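The desk at the far end of the room has not been a desk since February. It's a very nice bit of dark wood which I bought so that I could sit at it and write things, and I have written at it on 2 occasions, one of them a birthday card.

What it does instead is collect. Anything that comes through the door and has no home gets put down there "for now", a phrase that in this flat can cover 113 days without blushing. So this month I got out a cardboard box, stood it in the middle and told myself that everything would either go in the box or justify itself. 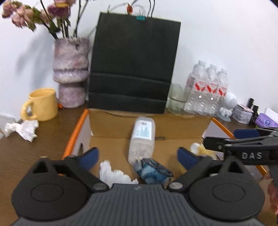

The vase was never in danger. I carried it back from a shop in Jetthorpe on my lap, on a bus, and I would sooner part with the desk. The pink flowers stay too, since they ask for nothing and I'm good at giving it.

The black paper bag is harder to defend. It came from Pereyra with a jumper in it, and it was such a sturdy bag that I couldn't throw it out, so now it stands against the wall with a binder clip on its top edge, looking important. I own 7 drawers. I could put a bag in any of them -- they are full of other bags.

Then there's the water. Three bottles, kept together like a small queue. I have a tap. I've had a tap the whole time.

Small things went quicker. I'd read on the Poltora blog that you should start with whatever fits in one hand and work up, which is sound advice until you realise how much of your life fits in one hand. Snacks in little packets, mostly.
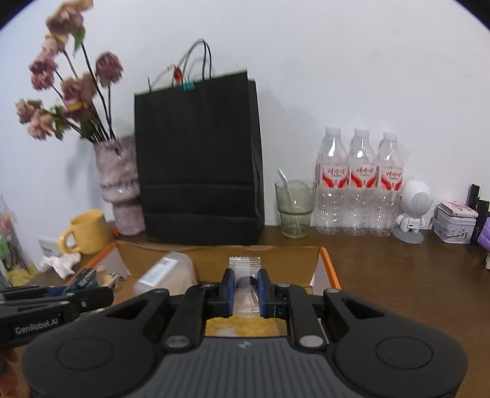

Photo: author's own

I should say that the yellow mug is mine and in daily use, and that the tissue next to it is also mine and will be dealt with. The spoon in the glass I can't account for. I don't take sugar.

The box is going to the cupboard in the hall, where it will join the box from last time. If anyone wants a black paper bag, hardly used, I'm open to offers -- the clip is staying with me.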